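Keeping a sponge from going sour on a shared kitchen counter?
Posted in Home Help > Kitchens

Hi everyone, long-time reader here and I think only my second or third post, so be gentle with me. I help look after the little kitchen at Husthorpe, where a good many of us make coffee all day long and wash up after ourselves (some more than others, bless them). It's a nice kitchen, white tile with gray grout, a double sink, and an espresso machine that we all love a bit too much. My trouble is the sponge. It's the ordinary sort, yellow foam with a green scouring side, and within a few days of opening a new one it has that sour, old-dishcloth smell that gets onto your hands and then onto your sandwich.

It gets put down wherever there's room, usually near the front of the counter, and I'm sure that's part of it. I've tried rinsing it in very hot water at the end of the day, and I've tried a splash of vinegar, and both help until about lunchtime the next day. The counter is smooth and white and there's nowhere obvious to hang anything. I'd rather not drill into the tile, as we rent from Mladenović and they are particular about their walls.

So what do you all do? Is there a way to store it that works when lots of people use it, or do I just throw them out more often? And is it silly to worry about a sponge living so close to the coffee things?
Posted by tilecounter_june

Oh, I feel for you, I had this exact smell in my own kitchen for years and blamed the drain! It was the sponge the whole time. What a sponge needs is air on every side, and lying flat on a smooth counter it can't get any underneath, so the bottom stays damp all night and that's where the smell starts. Squeeze it until nothing more comes out, then stand it on its long edge. Even leaning it against the back of the sink is better than flat.

For a holder, look for a wire one that hooks over the divider between the two basins. No drilling, nothing stuck to anybody's tile, and the drips go straight down into the sink. Suction cups are fine for a while, but mine let go with a plop at about 3 in the morning and frightened the life out of me, so I can't say I recommend them.

While you're at it, have a look at what else has drifted over to that end of the counter. Ours collects all sorts, and every bit of it ends up sitting in splashes.
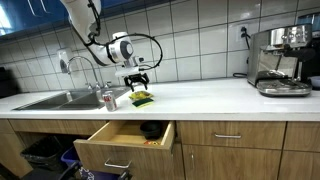
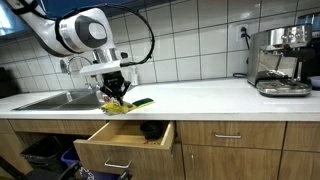 Once you've got the holder, clear that stretch of counter right back to bare and wipe it down with hot soapy water, then dry it with a towel. Do that before the new sponge goes in! I skipped it the first time and the new one smelled within two days, I think because I'd been mopping up old dishwater with it. Snack wrappers and cans should go out the same evening, and if you have a drawer close by, keep the spare sponges in there, dry and still wrapped.

As for the coffee machine, no, it isn't silly. Give it a cloth of its own, in a different color from anything else in the room, and don't let the sponge near the drip tray. Coffee oils get into the foam and go rancid, and then you have two smells. I wash our coffee cloths with the towels and nobody has complained yet. Oh, and replace the sponge every week whether it smells or not. Pick one day for it and stick to it, or everyone will assume somebody else has done it.
Posted by Rirkovar

microwave it wet for a minute, works fine. 700 watts is plenty. make sure its really soaked and theres no metal in the scrubby part or you'll have a fire. let it cool before you grab it, ask me how i know

or get a brush. we switched to a brush and the smell went away, dries in no time. cant do glasses with it very well though
Posted by tito_3049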